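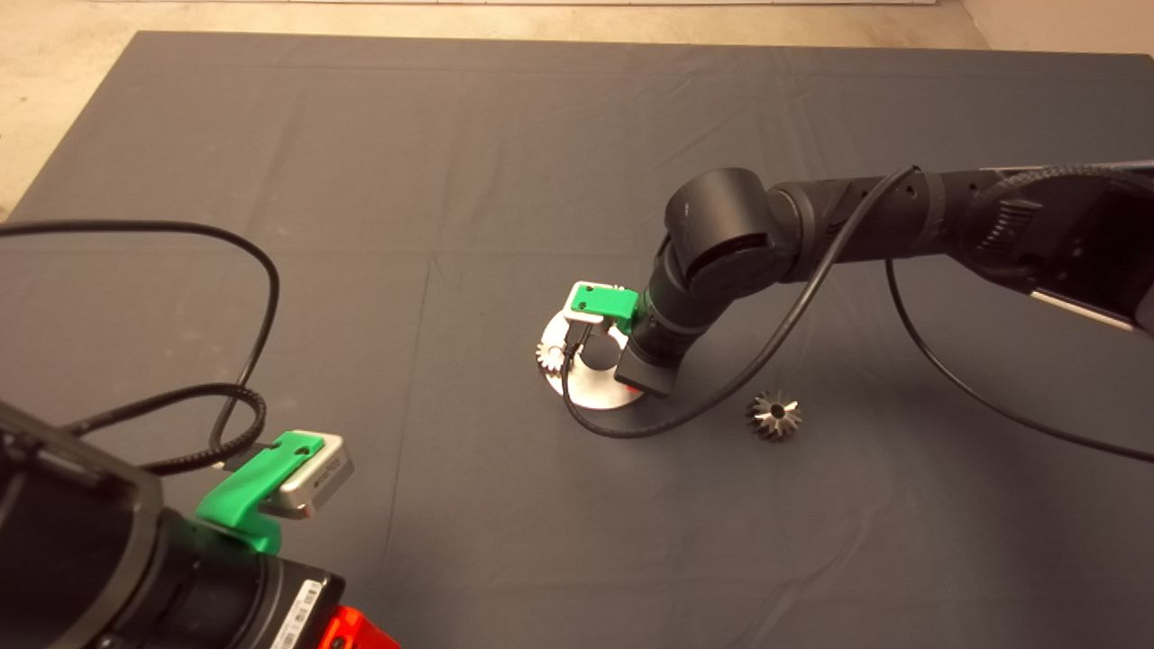

Charcoal-gray fabric mat with fold creases, holding a ring-shaped metal disc and a small spur gear.

Parts mat

A parts mat (also layout cloth, bench cloth or strip-down mat) is a sheet of fabric spread under small mechanical parts while they are sorted, cleaned or put together. It is usually a dark color and has no fixed size. Sellers credit it with a long list of benefits, few of which have been tested.

Description

Most parts mats are plain woven or felted cloth, with or without a rubbery backing. Charcoal, black and navy are the common shades. Bright metal shows up well against them, and this is the one claim that hardly needs a study. Dark parts are another matter. A blackened screw on a black mat is harder to find than on bare concrete, and catalogs tend to show polished gears and rings.

Mats are sold folded or rolled. Folded ones keep their creases, sometimes for years. The instructions packed with the Prunell mat say that the lines "relax with use," without saying how much use. Owners who care about a flat surface mostly iron the cloth or buy a rolled one.

Claimed benefits

Scratch protection. Cloth is softer than concrete or steel, so a finished face laid on it is less likely to be marked. The protection lasts only as long as the cloth is clean. Filings work into the weave and stay there, and a mat full of grit can scratch a polished disc as well as a bare floor can.

Stopping parts from rolling. Flat parts such as washers, plates and rings were never going to roll. Cloth does slow down ball bearings and short pins. Spur gears fall somewhere between the two: flat on their sides they stay put, but one standing on its teeth can tip over on cloth as it would anywhere else. Creases are sometimes praised as "natural channels" for small parts. They are shallow, and they run wherever the factory happened to fold the fabric.

Keeping order. Many repair guides advise laying parts out in the order they came off. The mat gets the credit in these guides, though the same row could be laid out on newspaper.

The Hallbridge survey

The figure quoted most often comes from a reader survey in the Hallbridge Workshop Bulletin, which found that mat users lost fewer small parts. It drew 146 replies, and only 18 of them came from people who worked without a mat. Readers chose for themselves whether to reply, and losses were reported from memory. The Bulletin called the result "clear." It is better described as a hint.

Care

Shake the mat outdoors, then go over it with a magnet wrapped in a bag. The magnet will not pick up brass or aluminum. Washing removes oil but may shrink felt. Quiambao, a maker of backed mats, warns against machine drying — sensible advice, as the backing can peel.

Alternatives

Shallow trays, magnetic dishes and old bath towels do much of the same work. Towels have loops that catch on gear teeth and leave lint behind. Trays hold parts better than any cloth but take up more room.

See also: Magnetic dish; Spur gear; Washer

Last updated: December

Reader comments (3)

millbench: Bit harsh on the creases. Mine went after a month under a heavy vise.

Reader in Mirkstead: I lose just as many circlips with the mat as I did before. They go over it, not onto it.

oldcog9: Does anyone know if the Prunell one can be cut down? Mine hangs over the front of the bench and I keep catching it with my sleeve.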